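Re: Stalano v Dritell, and what happens to our handsets
Wilson Ríos, 18/04/2026
2 min read

Another filing this week. Dritell now says the Stalano hinge copies its own, and wants two models off the shelves by June. Someone wrote earlier in the thread:

> I've got a Stalano on order through Rashidi. Should I cancel
> before the court does it for me?

I wouldn't. These suits move at the pace of a software update on hotel wifi, and usually end with one firm paying the other and both claiming a win.

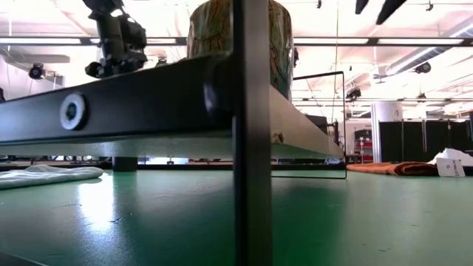 The hinge patent itself is a thin thing. It covers a pin, a spring and a rounded cover, and Dritell's drawings are so broad that you could read them onto a garden gate. Give their lawyers a black rail with a silver-grey washer bolted to its face and they'd want royalties on that too. Stalano's reply runs to 400 pages, so I assume somebody is paid by the sheet.

The other complaint concerns the charging circuit, and there I think Dritell has a case. Stalano bought the design from Cludivby, who may not have been entitled to sell it.

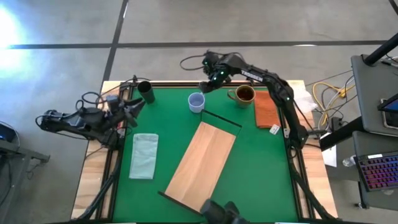 Two arms on the bench, the left gripper open.

Dritell is asking for 900 per handset, more than the handset costs. Ambitious, I thought.
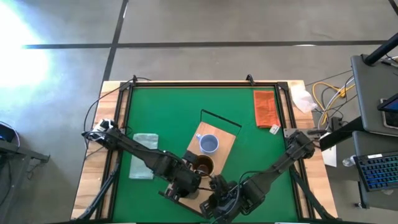
Will a sales ban stop phones people already own from working? Existing handsets carry on as before, and the filing doesn't ask for updates to be switched off.

Wilson

Comments

hingewatcher: Clause 9 is the one to read. The rest is padding.

pocketfluff: Cancelled mine. Bought a Dritell. The hinge squeaks.

M.: Same hinge, then.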